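Search the help pages
Type your search here

Is the Pratisau hand-held gripper kit worth it for household tasks?

Osaze Abubakar

Hello everyone, and apologies in advance if this has been asked before. I did have a good look through the older threads but most of them seem to be about the big arms that bolt to a bench.

I help run a small evening group in Ilgate where we try to teach robots simple jobs around the home, mostly putting things into other things and taking them out again. We have been offered the Pratisau hand-held gripper kit for £609, which comes as a pair of grippers with the camera mounts already fitted. It would be the biggest thing we have bought by quite a long way, so I would love to hear from anybody who has lived with one for a while. Is it comfortable to use for a whole evening? Do the finger pads last? And does it cope with soft things like cloths and tea towels, or is it only happy with blocks and cups? There is a cheaper single gripper from Skosodura at £300 which looks decent on paper, but I have never met anyone who owns one.

Thank you so much, and sorry for the long message!

Nwosu_workshop

We've got the Skosodura one. It's fine. A bit heavy. Get the pair if you can afford it, you will want two hands sooner than you think.

Aminu Lawal

Hello Osaze, what a nice project, and welcome. I've had the Pratisau pair since April and I use them most evenings, so let me try to go through your points in some sort of order, though I do tend to wander.

Comfort first. The handle is good and my hand doesn't ache the way it did with the home-made ones I started on (those were dreadful, all sharp corners and cable ties). After an hour or so I do feel it in my wrist, mainly when I'm reaching down into something from above. I now stop every 12 goes or so and have a stretch and usually a biscuit. If anyone in your group has small hands, let them try it before you pay, as the squeeze is quite wide at the fully open end and my niece found it a real reach.

The pads are the weak point, I'm sorry to say. They grip nicely when new, but the edges take a lot of punishment and I was on my second set after 600 recordings or thereabouts. Changing them is easy enough, a small screwdriver and a bit of patience, and it's well worth ordering spares with the kit so you only pay the postage once. Do check them before each session. A worn pad on one side and a fresh one on the other makes the thing pull crooked, and I spent a whole evening blaming the software for that.

Now, soft things. I was worried about this too, and it has turned into my favourite part! Cloths are really rather a pleasure with these once you learn to pinch a fold and leave the flat part alone. I've been doing a lot of work lately with a cloth in a woven basket, one gripper in each hand.

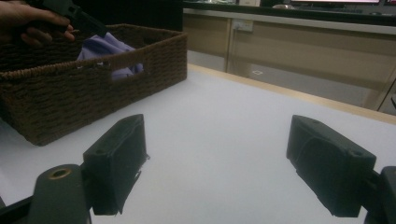
The trick is to go in slowly and open the fingers only a little more than you need, otherwise you scoop up the rim along with the cloth. Thin, slippery fabric is harder, and I still lose about one in three of those. Start with something with a bit of body to it, an old flannel or a thick duster, and a basket that won't slide away from you. I put a scrap of non-slip drawer liner under mine when I'm practising.

As for the price, I'd call it fair for a pair, though I do think the spare pads ought to come in the box and I have written to tell them so. They answered kindly, and sent me a very clear sheet on setting the finger tension that should have been in the manual. Ask for it when you order.

Do come back and tell us which way you go. If you'd like to try mine before deciding, I'm often over towards Ilgate and would happily bring them along one evening.

Last updated July 11, 2022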